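About Surstead

Surstead is a small school for people who never learned to keep a kitchen. Cooking is taught in plenty of places and we leave them to it. We teach the part that starts when the cooking is over and everyone has wandered off to another room.

The school was started by Young-sook Won, who spent years managing rental apartments and saw what tenants left behind in theirs. Her first class had 2 students, one of whom had come to the wrong address and stayed out of politeness. We now run courses from September through early summer in a former upholstery shop with decent plumbing and terrible parking.

The basic course lasts 7 weeks. Week one is the sink. Week two is also the sink. After that we move on to counters, cupboards, the refrigerator, the drawer with the batteries in it, and finally trash, which students tend to think they already understand.

Who teaches here

Young-sook still takes the evening group and still inspects the undersides of things. Drahomíra Jireš handles shelves and racks and has strong views on what should go on top of what. Lieven Hendriks looks after small appliances and their cords, a subject he can talk about for longer than the class lasts - bring a snack. Bahman Ghasemi answers the phone, writes the handouts, and teaches the refrigerator session in a coat.

How we work

Everything happens in ordinary kitchens with ordinary stuff in them. A counter in real life has a tube of something on it, a box of medicine, a paper crane, and an appliance too heavy to put away. We start from there. Students are asked what each thing is doing on the counter, and "it lives there" is accepted as an answer once per person.

The wastebasket session comes last. We use the little kind that ends up on the countertop while you clear, fills with paper and snack wrappers, and then somehow becomes part of the decor. Students learn to sort it, empty it, and set it back on the floor, in that order.

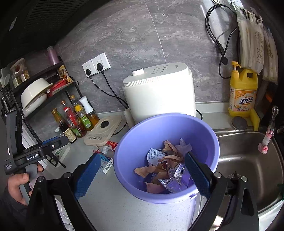
Can a crinkled foil snack wrapper go in with the paper? Keep it out of the paper pile and put it in the regular trash, unless your local recycling program says it takes them.

Fees and finding us

The basic course costs $400, gloves included. Repeat students pay the same, though Bahman will be nicer about it. Groups are small, and there is usually a waiting list for evenings and plenty of room at 7 a.m.

We are at 2461 Drasura Street, through the side door. Please wipe your feet. There is a session on that too.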